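Brilholm grip set, README (read before you train on it)

status: usable, with holes. August re-release. Replaces the first upload, please delete that one if you still have it.

What this is
Hand-held gripper recordings, desk and office items, pick / hold / place. 1043 episodes in the first upload. 765 left after the cleanup described below. Recorded at the Balaskas bench with the Testent grip, wrist view only. No arm data, no force data.

What went wrong
Short version: the finger width channel drifted and we shipped it.

Long version. The width encoder on the grip sits on a small clamp. Clamp screw backed out a bit at a time over the session block. Width reading started lagging the real fingers, then sticking, then jumping. Worst we measured was 25 mm off, on a grip that doesn't open that much wider anyway. The video is fine all the way through. The numbers next to it are not.

Why it wasn't caught: our check script (Clundasico) only looked for missing values and for timestamps out of order. A stuck number is not a missing number. Passed every time. We found it when a policy trained on the first upload kept closing on thin items as if they were wide, then letting go half way to the target. Dropped a stapler on the bench, dropped it again, then somebody plotted width against the video and there it was.

Safety note, same fault
If you run a policy from the first upload on a real arm, stop. Bad width labels can give a full-speed close with no slowdown near contact. We had one pinched glove, no injury. Keep hands out of the finger gap, keep the stop button in reach, cap the close speed in your own controller and dont rely on the labels for it.

What we did
- pulled every episode recorded after the first jump
- pulled episodes before that where width was flat while fingers were clearly moving
- re-zeroed the rest against fully closed, once per session
- added a stuck value test to Clundasico (flat for 500 ms during a move = fail)
- thread lock on the clamp screw, check it at the start of every session

Known issues still in there
Width in the kept episodes is good at both ends, a little soft in the middle. If you need it exact, estimate it from the video.
Glossy surfaces. Glare comes and goes with the wrist angle and some trackers lose the fingers in it. Not fixed, wont be fixed in this version.
Dark items against dark fingers. The finger edge and the item edge run together and automatic masks tend to swallow both. We hand-checked the masks for these but not for every step.
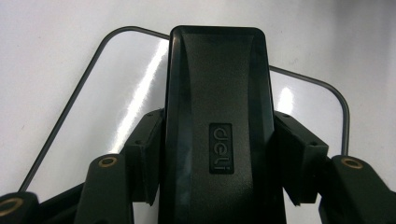

Masks are in their own folder so you can ignore them. If your mask model disagrees with ours on the contact edge, trust yours after a quick look, ours were drawn in a hurry.

Fields
video: wrist view, one file per episode
width: mm, corrected, see above
width_raw: mm, as recorded, kept so you can see the drift
ok_flag: 1 passed the new test, 0 passed by eye only
item: free text, spelling is not consistant

Do not use for
Force or slip estimation. Anything that needs true width in the middle of a close. Speed limits on real hardware.

Reporting
Found another bad episode? Open an issue with the episode name and the time in the clip. Plot of width and width_raw helps a lot. Don't send re-encoded video, the timestamps shift and we can't match it.

Todo
second encoder on the other finger, so they can be compared
re-record the pulled items (tape, staplers, the thin stuff first)
fix the item names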